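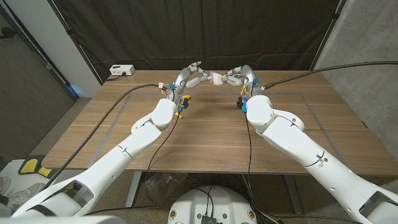 The Vorkix cell is a two-arm handling station used for final-year projects. This report, by Yurani Betancur and Teófilo Cuervo, covers its setting up and routine care. Grey tape on the table top marks the work zone, and the shared pick positions were taught inside it.

1. Cabling

Each wrist connector was reseated and its cable checked through the full travel of the arm. One cable, 1,270 mm long, was replaced. 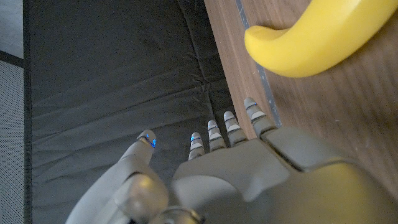
The new cable was entered in the Nemik maintenance log under item 516. The finger joints were then driven singly from the Donel control program at low speed.

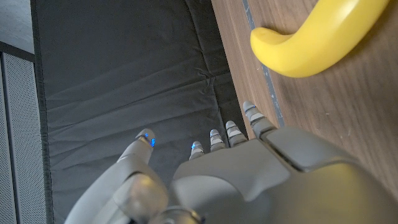 2. Finger calibration

Zero positions were recorded for both hands with the fingers extended. Of 175 test closures, 13 exceeded the permitted error, all before the thumb offset was corrected. 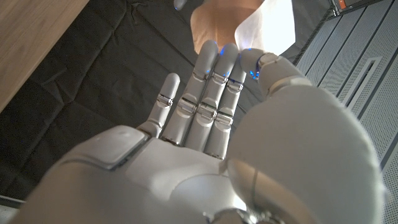 Figure 4. Hand with fingers extended and held together.

The calibration is to be repeated in November.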